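**Group report, politics module – police at protests, Trurkton and Stamden**

Question we started with: when does a town council say yes to extra police at a march, and who gets asked first. We took two councils because the minutes are online for both. Stamden's are better kept. Trurkton's have gaps (all of October missing, we wrote twice, no answer yet).

What we did
- read the minutes, 661 pages in all, split between us
- coded each mention of policing by hand – for, against, only noted
- put out a short survey, 259 replies, mostly students so not a fair sample
- 3 interviews, one of them by phone

What we found

Trurkton: 531 mentions of policing or public order. Most are only noted. Where there was a vote it nearly always came after the police had been called in, so the council was agreeing to something already done. The Ostermann march is the clearest case. Request went in at 9 in the morning, officers on the bridge by noon, debate the following week. Two councillors asked on what legal basis. The minutes say "answered orally" and nothing else.

Stamden does it the other way round. Standing order, the mayor has to ring the group leaders before asking for outside officers. Slower. Organisers we spoke to liked it more, though one said the phone calls were a formality and evrybody knew the outcome.

Survey: people under 25 trust the Stamden way more, older replies are too few to say. Should of asked about past protest attendance, didn't. 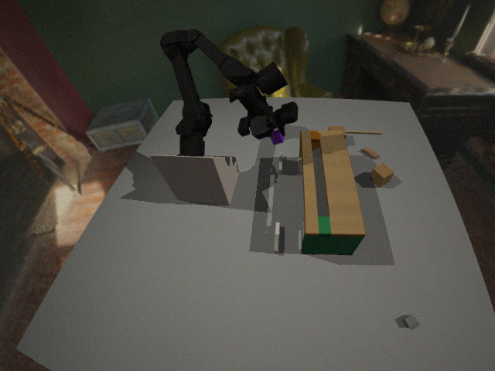
Anneliese Kettler read the draft and thinks we are too kind to Stamden: a rule that the mayor must ring people is not a rule that he must listen to them, and we never checked how often he went ahead anyway. Fair. We went back and could only find one refusal, so the point stands and section 2 needs a line on it.

Still to do
- Trurkton October minutes, if they come
- Elfriede Steinbach's interview, second half not typed up
- fix footnotes 4 to 11
- coding sheet into the appendix – the version with the corrected totals, not the old one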